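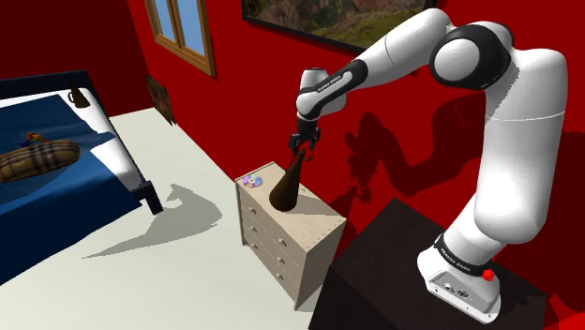 Lill bedroom set, data card

Hi! I put this set together for training pick-and-place policies in simulation, and I'm sharing it because a few people on the Prokdale forum asked for it. It has 400 episodes, all rendered, all with one Franka arm on a fixed pedestal next to a chest of drawers. The arm moves small things around on top of the chest (cones, discs, that kind of stuff).

What you get per episode: joint positions, gripper state, one camera view and a short text instruction. I drove 200 of them by hand and the Pendton planner did the rest. Check the "source" field if you only want mine!

Wall colors and lighting change between episodes, and some rooms get pretty loud. Shadows are on everywhere.

Known problems: 3 episodes have an empty instruction, and the cones sometimes slip when the grip is right at the tip. I left those in and marked them success = false.

Last update 6 Apr 2022. Loader script is in the tools folder.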